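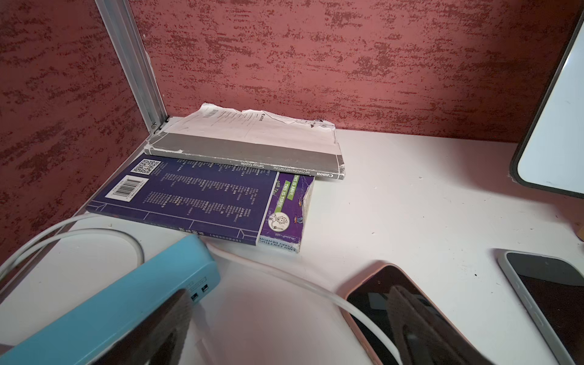
Desk Arm for Unplugging Phones: Project Report

Ehab Badawi and Abdelghani Metwally

1. What we set out to do

Our project was a small robot arm that can pull a charging cable out of a phone and move it aside. We built it in the shared workshop at Cestar, on one of the cubicle desks along the wall. The arm had to work on an ordinary desk with books, cords and power strips left where they normally are. We named the arm Vorex early on and the name stuck.

The budget was $209, mostly spent on motors and the gripper. The aluminum rail was offcut from another group. Ehab did the mounting and wiring and Abdelghani wrote the control program.

2. The gripper

We tried printing the fingers in grey first, but the tips flexed when they closed on a plug. The second set is black and thicker. They close on the body of the plug, just below the phone, and then the arm draws straight back. If the pull is even slightly off to one side, the phone turns with it. 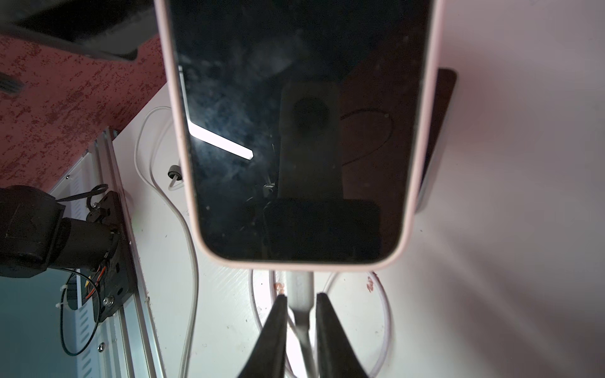

Photo: Vorex wrist camera / E. Badawi

Glossy screens gave us trouble. A switched-off phone acts like a mirror, so the camera picks up the overhead light and the gripper itself in the glass. Our first program looked for bright shapes and kept choosing the light strip as the plug. We changed it to find the edges of the case first and then search only the area below the bottom edge. A pink case on a white desk was enough contrast most of the time.

Loose cable was the other problem. Coils lying near the connector look a lot like the cord we want, and we never fully solved this.

3. Testing

We did most of the testing on a Saturday, when the workshop was quiet. Each run started with the arm parked and the fingers open. We stopped a run after five tries at the same plug. The program logged roughly 2000 camera frames, and we went through the bad ones by hand that evening.
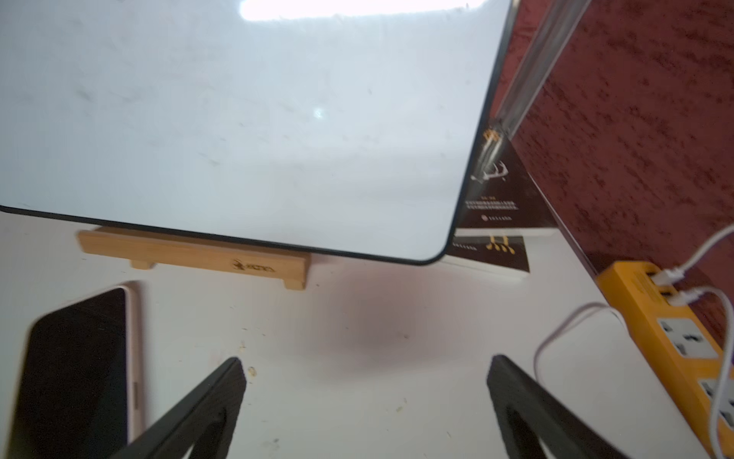
The starting position mattered more than we had planned for. From a low park position the arm sometimes lost the phone completely and had to sweep the desk to find it again. Large white things were the worst for this. The whiteboard in its wooden stand throws back a wide band of glare, and the program read its black rim as the side of a phone. We added a size limit so anything that long is ignored.

4. What we would change

The wiring should run inside a sleeve. We would also fit a softer pad to each fingertip, and start the camera work sooner. Abdelghani wants to try plugging the cable back in next term, which needs a much steadier wrist than ours. The code and parts list are in the Brernano folder on the workshop computer, with nine pages of build notes.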